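Pool sliders gone slippery inside, is there a way to get the grip back?

Posted in Footwear care by Liam Rudd, 13/02/2024

I have two pairs of one-piece foam sliders that I wear at the pool and around the house. The footbed has a raised pattern which used to hold the foot well. Since June it has felt greasy, even when dry, and my heel slides on the tiles side of the changing room. Washing-up liquid helps for a day or so. I have not tried anything stronger as I don't know what the foam will stand. Is it worn out or just dirty? Size and colour make no difference, both pairs do it.

puvach
Bin them and buy new. Mine cost next to nothing and lasted a year.

Ewan McKinnon
Clean first, then decide. Sun cream and skin oil settle between the bumps and a cloth only touches the tops. Method:

Mix a level teaspoon of bicarbonate of soda with enough water to make a paste. Work it in with an old toothbrush, following both diagonals of the pattern. Leave for 5 minutes. Rinse with lukewarm water, never hot, as this sort of foam can shrink. Dry in the shade.

If that fails, wet a piece of 400 grit wet-and-dry paper and rub the heel area lightly. I would keep to water under 40 degrees and stay away from acetone and bleach. 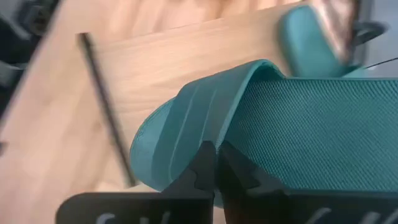
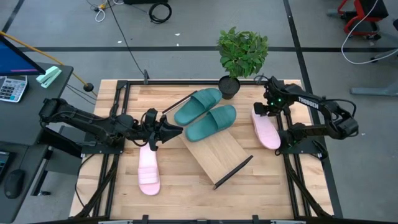
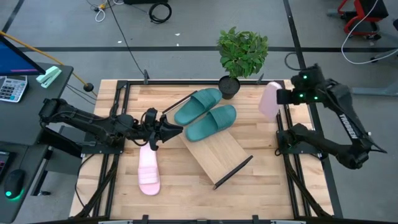
Slides with a moulded footbed. The fine diamond texture is clearest in the first photo.

To check for wear, run a fingernail across the heel and then across the arch. If the arch still catches and the heel does not, the pattern has gone and cleaning will not bring it back. Sanding gives a little grip for a few weeks at most. For wet floors look at the outsole too, as a smooth outsole is the bigger risk.

stokari
Agree with the toothbrush. I soak mine in white vinegar and water for 60 minutes beforehand, half and half. The smell goes after a rinse. Do not put them in the tumble dryer, mine came out a size smaller and curled at the toe.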